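Home / Open collections / Household & small objects
Tags: packing, small cases, everyday objects, tabletop

# Nercombe Small Cases

A collection about little hinged cases and the things people put in them. Opening the lid, setting something down inside, closing up again, all done on a tabletop.
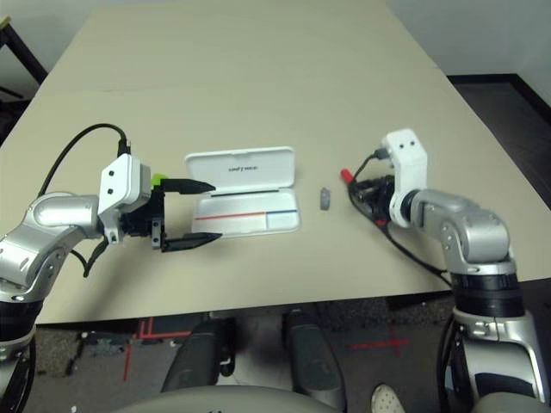

We started Nercombe in February with a shared fondness for cases that open flat-ish and shut with a click. Pencil cases, glasses cases, sewing tins, the odd travel soap box – if it has a lid and a hinge, we're interested! They look simple, and then you sit down with a few and find that every one has its own ideas about how far the lid goes back and how much will fit before it refuses to close.

## What's in it

- 66 short packing sessions, each with one case and at least one small item
- 7 case types, sorted by how the lid opens and how deep the base is
- 51 sessions with the lid open at the start, the rest with it closed
- 2 table layouts: case in the middle, or case to one side

Every session has a plain-text note with the case type, the item and whether the lid was fully closed at the end. The notes are short but they're written by hand, so expect some variety ("lid down, not clicked" and "shut but sulking" mean the same thing, sorry).

## Folder layout

Sessions live in `sessions/`, one folder each. Notes are in `notes/` with matching numbers. The list of cases is `cases.csv`, with these columns:

`case_id` – short name, lower case
`lid` – hinged, lift-off or sliding
`depth` – shallow or deep
`inside` – plain, lined or coloured
`items_tried` – separated by semicolons

The `inside` column was Hiba Semaan's idea and I'm so glad she pushed for it. A pale item in a pale case is surprisingly hard to pick out, and a bit of colour in the base changes things a lot. Filter on it if you're comparing how easy items are to find.

## Packing terms we use

**Placed** means the item is resting in the base and has been let go.

**Proud** means it's in, but sticking up above the rim.

**Closed** means the lid meets the base all the way along the front. A lid that's resting on something counts as open, even by a hair.

## Things to know

Deep cases are thin on the ground. We had plenty of shallow ones and kept finding more, so please don't read the balance as a picture of what's in people's drawers.

Names in `cases.csv` such as `flerkar` and `trovent` are our own nicknames for case shapes. `tannous` is the one with the stiff hinge – you'll get to know it.

Items were chosen for size only. If you're after rattly things like paper clips, there are a few, but they were a pain to gather up and we moved on to erasers fairly quickly.

## Adding a case

Yes please! Add a row to `cases.csv`, put your sessions in a new folder and write your notes in whatever style suits you. Jintana Boonchu looks after new rows and will sort out the numbering. Soft zip pouches are on our wish list, along with anything deep.

14 comments · 38 shares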